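Nindar plaid tablecloth, reviewed by Benedetta Villa
8/27/21

I bought this for the folding table where I sort medicine and odds and ends before they go into boxes. It's pale blue and light green plaid with thin yellow lines, and it came folded in 8.

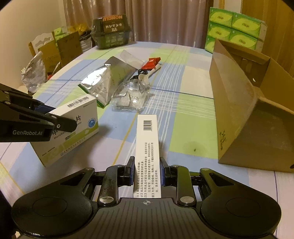
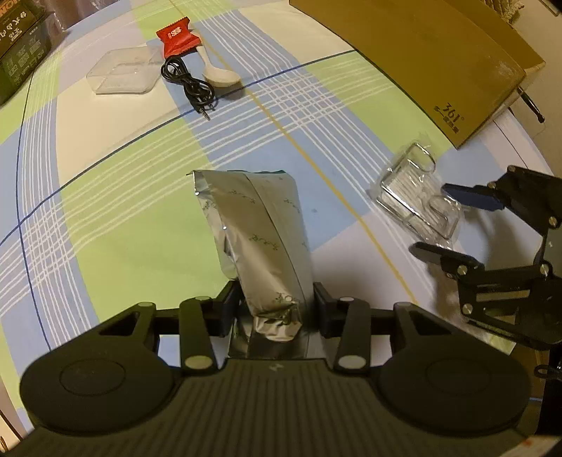

Sorting day on the Nindar cloth. The foil pouch and the black cable are in both photos.

The creases dropped out after two washes. Foil and clear plastic are easy to spot against the plaid, but small white pills aren't, so I open those over a saucer. Tea wiped off with a damp cloth. One hem has started to come loose at a corner, and the stitching there was thin from the start. My older Rizzi cloth is heavier and slides less, but it costs more.

4 out of 5. I'd buy it again in a darker color.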